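January, late evening

Up at six and drove to Zovcombe with Kwaku for the cup tie. Fog most of the way, so we were slow. We had said we would stop for breakfast but ended up with a roll each from the garage and ate them in the car park at the hall.

Zovcombe have won 3 on the trot and the bookmaker's board in the foyer had them as clear favourites. I thought the price on Kesen was too long for a side with Mairéad Keane back at guard, and put a fiver on them. Kwaku put his on Zovcombe by more than ten. The crowd was given out as 1,578, a good turnout for a second round game.

First half was poor. Both teams missed from the line and neither would run. Kesen were behind at the break and Philomena Mulligan was sitting on three fouls, so I had written my fiver off. Third quarter they switched to a zone and Zovcombe had no answer to it. Van der Merwe went off with a bad ankle and they lost their shape after that. Keane hit 3 long ones in the last quarter and Kesen won by six. I collected and paid for the petrol.
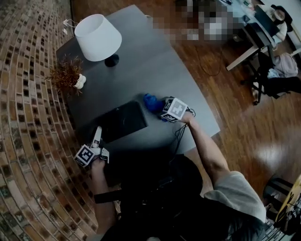
At the grey table, both hands busy.

Rang Sem when I got in. He saw the Skilelport game and says they are better than their record, mostly down to Carmela Requena, who rebounds everything. They are away to Kesen in the next round. He wants to back them now before the price shortens. I told him I would wait and see who is fit. He said I always say that.

Did the betting book after tea. I am up a little on the season, mostly from November, and I still have the limit of 200 I set myself for the whole of the cup. Wrote down today's result and the one from Skilelport. Must look up whether Mulligan misses the next one, as she was booked for arguing near the end and I couldn't hear the announcement.

Car needs oil. Bed by eleven.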